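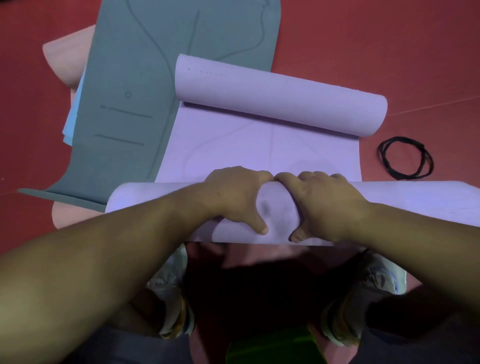

*Attachment 1. Small room, red floor, lavender mat.*

**Ticket 447**
**Product:** Zonusgate heating gateway with Fatero room thermostats
**Opened by:** studio office
**Status:** partly solved, waiting for supplier
**Month:** November

### Problem as first reported

We have a small exercise studio with a big room, a small room, a changing area and an office. All of them have floor heating with water. The boiler is a Sezer, and each zone has its own Fatero thermostat on the wall. The thermostats speak by radio with the Zonusgate gateway, and the gateway opens and closes the valves in the cupboard.

In the small room the heating starts much too early in the morning. The first class is at 8:00 and the schedule says the room should be warm at 7:30. When I look in the history, the valve opens before 5:00. When people arrive, the thermostat shows 26 degrees and they ask to open the windows. The setpoint is 20. The other rooms behave normally.

Besides this, the gateway shows error 41 on most mornings. The manual has only the words "zone conflict" for this error and does not explain what to do.

What I already tried before writing:

- Restarted the gateway from the app
- Changed the batteries in the thermostat
- Deleted the schedule of the small room and typed it again
- Checked that the clock in the gateway is correct, also after the change to winter time

None of these changed anything.

### Reply from Ponex support, 10:20

Thank you for the clear report. The early start sounds like the function "Adaptive start". It learns how long a room needs and opens the valve in advance. Please open Zone > Advanced and tell us the value "Learned lead time" for each zone. Please do not reset it yet, we would like to see the number first.

### Studio office, 11:05

I found the menu. It was hidden for me until I changed my user from "Operator" to "Installer", so maybe this should be written in the help page.

| Zone | Adaptive start | Learned lead time |
|---|---|---|
| Big room | on | 50 min |
| Small room | on | 165 min |
| Changing area | off | none |
| Office | on | 35 min |

So the small room has 165 minutes, and this matches with the valve opening before 5:00. I don't understand why it has learned this value. The small room is the easiest one to heat, it has only one outside wall.

### Reply from Ponex support, 11:40

This is the highest value the function can learn, so the gateway believes that the room never arrives to the setpoint in time. Two usual reasons:

1. The thermostat measures in a bad place, for example near a door or behind a curtain.
2. The thermostat is paired with the wrong valve, so it asks for heat and another room gets it.

For the second one there is an easy test. Switch all zones to "Off", wait until the valves are closed, then switch on only the small room. After ten minutes touch the pipes in the cupboard and see which one becomes warm.

### Studio office, 14:30

I did the test between two classes. The pipe with the label "Small room" becomes warm, and the others stay cold. So the pairing looks correct to me.

About the place: the thermostat is on the inside wall beside the shelf, at shoulder height. There is no curtain. The door is on the opposite side.

I noticed one more thing during the test. When I switched all zones off, the office thermostat showed the flame symbol for a moment, although it was off. I don't know if this has a meaning.

### Reply from Ponex support, 15:15

It has a meaning. The flame symbol should not appear in a zone which is off. Please export the pairing list (Gateway > Service > Export) and attach the text file. The list in the app shows only the active pairings, but the export shows also the old ones.

### Studio office, 15:50

The file is attached. I copy the part which looks strange to me:

```
zone=SMALL thermostat=T3 sensor=T3 valve=V2
zone=OFFICE thermostat=T4 sensor=T4 valve=V4
zone=SMALL thermostat=-- sensor=T4 valve=V2 [retained]
```

It seems the small room is in the list two times, and the second time it uses the sensor of the office. In spring the first thermostat of the office was broken and we received a new one. I paired it myself, following the paper in the box. It is possible that I selected the wrong zone first and then corrected it. I remember that I had to do it again, but I can't say exactly what I pressed.

### Reply from Ponex support, 16:25

Thank you, now we have found it. The line marked "retained" should have been deleted when you corrected the pairing. At night the gateway takes the lower value of the two sensors. Your office is colder at night, so the gateway thinks the small room is cold and it starts earlier and earlier. When both thermostats send different values at the same time, you get error 41.

Please do these steps in this order:

1. Go to Gateway > Service > Pairings and select "Show retained".
2. Delete only the line with sensor T4 in the zone SMALL.
3. Restart the gateway with the button, not from the app. The restart from the app keeps the old table in memory.
4. Open Zone > Advanced for the small room and press "Reset learning".

The lead time will begin from the standard value and needs several mornings to become stable. It may be a little too cool on the first ones.

### Studio office, 17:10

Steps done. One remark for step 3: the button is very small and it has to be pressed until the light becomes orange, for nearly 26 seconds in my case. If it is released earlier, nothing happens. I needed three attempts.

The export now has one line for each zone.

### Studio office, later the same month

Result after some mornings:

- The valve of the small room opens between 6:35 and 6:45.
- The thermostat shows 20 or 21 degrees when the first class begins.
- Error 41 did not come back.
- The flame symbol in the office is still there for a moment when I switch everything off. It disappears alone.

### Reply from Ponex support, 9:30

Good to hear about the small room. We could repeat the flame symbol on our test gateway with the same Fatero version, also without any old pairing, so it is a separate problem. It does not open the valve. We have sent it to Fatero and will keep this ticket open until they answer. Please leave Adaptive start switched on in the meantime, and do not install the thermostat update if the app offers it.

### Studio office, 9:45

Understood. The app offered the update yesterday evening and I pressed "Later".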